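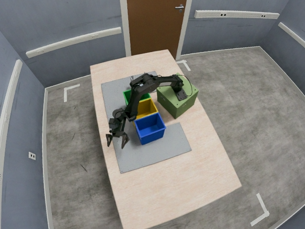
Household sorting has been studied mostly by people who do not have to do it. The literature treats the resident as a small, obedient depot: waste arrives, is recognized, and goes where the leaflet says. Our residents in Drimitz had read the leaflet, or at least owned it, and still put yogurt cups in with the newspapers. We wanted to know how much of this could be blamed on color. Three open bins, one green, one yellow and one blue, set out in a diagonal row as in Figure 2, look like a system to anyone who walks up to them. What the system is remains a matter of local faith.

Waste Studies > Working Papers > Section 3

3.2 Color and prior belief

We mailed a short questionnaire to 1066 addresses and asked which material belonged in which color. No key was supplied. Respondents were free to answer "don't know," an option that proved unpopular, particularly among those who did not know.

Green was claimed for glass by 48 percent of respondents and for garden waste by 44 percent, with the rest spread over positions we found hard to code. (One respondent wrote "the good one.") The two camps were divided by street more than by age or income. Demchenko's earlier work on the Vakulenko estate found a similar pattern and put it down to a former collection contract under which green had meant glass for years. Contracts end, but the habit of throwing jars into something green seems to be passed on to tenants along with the keys.

Yellow and blue gave less trouble. Most people connected blue with paper and held that view calmly. Yellow was understood to be for packaging, although what counts as packaging was debated in the margins of more than 80 returned forms, several of them stapled.

Figure 2. Green, yellow and blue open bins in a diagonal row on a gray mat.

3.3 Labels

The usual remedy is a label. Cister, the contractor for the eastern streets, favors words; Zallier, which serves the rest, favors small drawings. Neither firm had asked a resident to read one at six in the morning with a bag in each hand. Kovalchuk did, and reports that the drawing of a milk carton was taken for a house.

14 shares | 2 comments

Search this journal Go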